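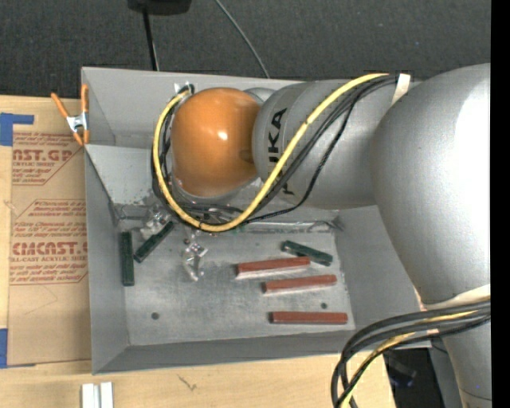 Section 7. Setting Up the Pisham Water Softener

7.1 Before you begin

Read this section in full before connecting the softener to the water supply. The unit must stand on a level floor that can bear its full weight when the salt tank is filled. Allow 16 inches of clear space above the lid so that salt can be added without moving the cabinet.

CAUTION: Do not install the softener where the temperature may fall below freezing. Frost damage is not covered by the Vitley warranty.

7.2 Connecting the water lines

1. Close the main water valve and open the lowest faucet in the building to drain the pipes.
2. Set the bypass valve on the back of the softener to BYPASS.
3. Connect the supply line to the port marked IN and the house line to the port marked OUT.
4. Tighten both fittings by hand, then give each a further quarter turn with a wrench.
5. Run the drain hose to a floor drain or standpipe. Leave an air gap between the end of the hose and the drain.

NOTE: Reversed lines are the most common cause of poor results after installation. Check the arrows on the valve body before opening the main. 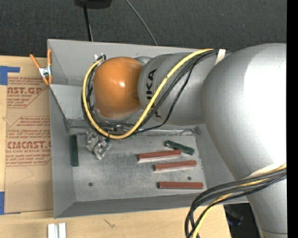

7.3 First fill and hardness setting

1. Open the main water valve slowly and check both fittings for leaks.
2. Turn the bypass valve halfway toward SERVICE. Wait 10 minutes for air to leave the tank, then turn it fully.
3. Pour clean water into the salt tank until it covers the grid plate, and add pellet salt up to the fill line. Do not use rock salt.
4. Plug in the power adapter. The display will show the time of day, which must be set before any other value.
5. Press and hold HARDNESS until the number flashes. Enter the figure from your water test report and press SAVE.

If no report is available, leave the setting at 7 until a test has been made. Test strips may be ordered from Vitley under part number 795.

NOTE: The first cleaning cycle runs at night. Water used during the cycle will not be softened - this is normal and does not call for service.

7.4 Record of installation

Enter the hardness setting and the month of installation on the card inside the lid. Keep the card with the unit.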